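How to empty a junk drawer and keep it emptied

Every home has one. Ours was the second drawer down in the kitchen, and it had reached the stage where it opened only if you slid a ruler in first and pressed down on whatever was standing up. The ruler lived in the drawer. You can see the flaw.

What follows is the method I have used on that drawer, on my mother's drawer, and on the terrible one at the Narnora community kitchen, which contained 193 separate objects and a sandwich bag of teeth (a child's, I was told, and I left it there). It takes one Sunday afternoon. You will need a table, a bin, a damp cloth, a pen, some paper and a basket or tray with low sides.

Step 1. Take the drawer out

Take the whole drawer out of the unit and carry it to the table. If you sort it where it is, standing up, you will do the front third and then decide you are hungry.

Most drawers lift off their runners if you pull them out as far as they go and tip the front up. If yours has little plastic levers underneath, press both at once. If it has neither, look for a screw. The screwdriver will be in the drawer.

Step 2. Tip it out

All of it, on to a sheet or an old towel. Wipe the inside of the drawer with the damp cloth and leave it upside down somewhere out of reach, so you can't start putting things back before you have thought about them.

Step 3. Make four piles

The piles are: bin, belongs elsewhere, stays, and mystery. Work quickly through the first three. Dead batteries go in a jar by the door for recycling. Takeaway menus go, including the one for the Lazarević grill, which closed when I still had a landline. Keys you can't match to a lock get one week on the hallway shelf with a label saying "Whose?" and then they go too.

Be strict about pens. Scribble with each one. A pen that needs encouragement is not going to improve in the dark.

Step 4. Put the mysteries in a basket

Anything you can't name goes in the basket, by itself, with room round it. Take things out one at a time, put each on the bare table, and look at it properly before you decide.
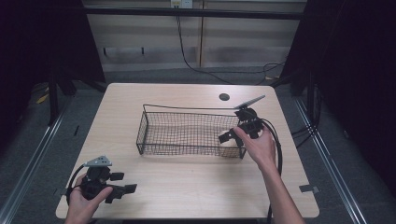
Wire mesh, with a handle over the top.

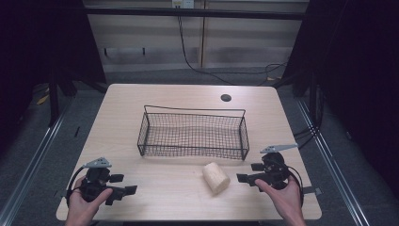 Give each mystery two minutes. Try it against the obvious suspects: the underside of a chair, the back of the fridge, the curtain rail, the blender. Small plastic pegs are nearly always shelf supports. Odd rubber rings are nearly always from a flask. A short metal key with six sides came with flat-packed furniture, and you own nine of them already, so keep one.

If two people in the house both fail to recognise a thing, write the month on a scrap of paper, tape it to the thing and put it in an envelope in the loft. Mine says April. I could not tell you which April.

Step 5. Divide the drawer

Now measure the inside. Mine is 156 millimetres across at the narrow end, thanks to a pipe the builders preferred to the plans. You can buy dividers (I tried the Prokovell ones, which slide, mainly when you don't want them to) or cut down cereal boxes, which do the same job and can be replaced by eating more cereal.

Put the things you use weekly at the front: scissors, tape, one working pen, the tin opener if it has no other home. Candles and string go behind. Leave one section empty. It will fill up by itself and you won't have to do a thing.

Step 6. Put the rest where it belongs

The "belongs elsewhere" pile is where most attempts fail, usually at the foot of the stairs. Carry it round the house in one trip, tonight, dropping things off like a very dull postman. Azra Nikolaidis next door swears by doing this with her coat on, as if about to leave, and she does get round faster than I do.

Keeping it that way

Empty the spare section whenever it gets full. When something new goes in the drawer, say out loud what it is. If you can't, it goes in the envelope.

Don't buy a bigger drawer unit. I was very taken with a Wimitz one, with deep drawers and soft runners that closed without a sound, and I got as far as measuring the wall for it. Then I couldn't find the tape measure to check a second time. It was in the drawer, behind the string, where I had put it.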